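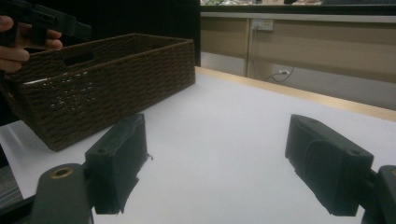
Search Divavura Kids Type a word and press enter

How Does a Robot Know Where Its Fingers Are?
October 18, 2019 | By the Divavura Kids team

Close your eyes and touch your nose. Easy! Your brain keeps track of your hand all day long, even when you aren't looking (pretty handy, right?).

A robot needs a program for that. Ours is called Maurya, and it asks 2 questions over and over: where are my fingers now, and where should they go next? Then it moves them a tiny bit and asks again.

Now try it yourself! Shut your eyes, reach for a cup very slowly, and stop 5 times to guess how far away it is.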